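June, workshop notebook, Flaston

Carrying on with the glue joint tests for the Farquharson chairs. Gerrit wants a decision on which adhesive we use for the seat rail repairs before the second batch arrives from Elham.

Cut the last of the beech offcuts this morning into lap joints, same size as before. Half got hide glue made up fresh at 9.20, the other half the liquid fish glue. Clamped with the small sash cramps and left under the bench by the north wall. The hide glue was gelling before I had the third cramp on. Need to warm the pieces first next time. Torquil says he puts his on the radiator for ten minutes and I'll try that.

Pulled the older set after lunch. Load at failure, in newtons:

- hide glue, warm pieces: 672
- hide glue, cold pieces: 247
- fish glue: not done, hook slipped off the sample twice

The 247 joint had a dry patch across one corner, shiny and no wood fibre torn. The 672 one broke in the wood next to the line, so that number is for the beech and the glue may be better than it says. Wrote both in pencil on the pieces and put them in the tray marked "old set".

Hook needs a deeper notch. Fabian has a round file that would do it, ask him.

Glue pot notes: thermostat reads 50 when the thermometer says a good bit more. Went by the thermometer. Don't trust the dial until somebody has opened it up. The lid is also missing its knob.

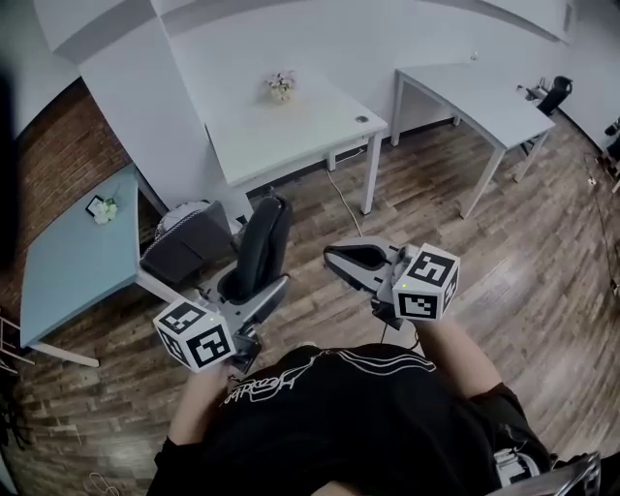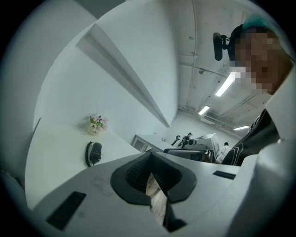
Evander P. asked if we could use the fish glue throughout and save making up a pot every day. Fine by me for the corner blocks. For the rails I would sooner wait until there is a number for it. Evander H. disagrees and thinks the longer open time matters more than the strength, as the rails have to be knocked in with four joints wet at once. He may be right. Try a dry assembly with a stopwatch before arguing further.

Still to do:

- notch the hook, rerun fish glue
- new batch out of cramps tomorrow, not before noon
- order more pearl glue, the tin from Prilunville is nearly down to dust
- ring Elham about the missing back splat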